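I'm looking for a weekend helper at Kaimal, my little salad dressing business!
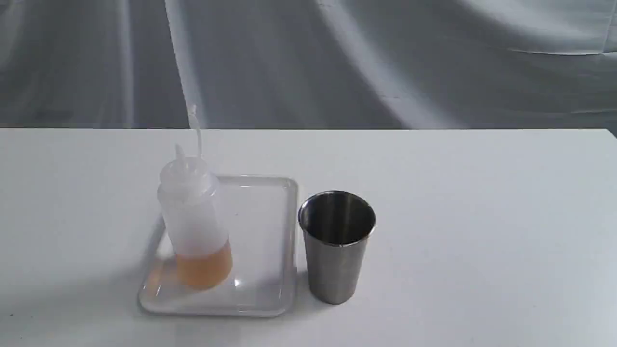 I'm Gemma Palumbo, and I've been making dressings in a shared kitchen since November. Orders have gotten bigger than my two hands can manage – last month we shipped 559 bottles, and I was still sticking on labels at midnight.

You'd be chopping herbs, filling, labeling, packing boxes and washing up (so much washing up). Shifts start at 7 a.m. and run five hours. Pay is $17 an hour, plus lunch and all the dressing you can carry home. No experience needed, but you should be okay with garlic and with my radio!

Send a few lines about yourself to me or to Usha Joseph, who handles our schedule – a resume is fine but I'd love to hear what you like to cook.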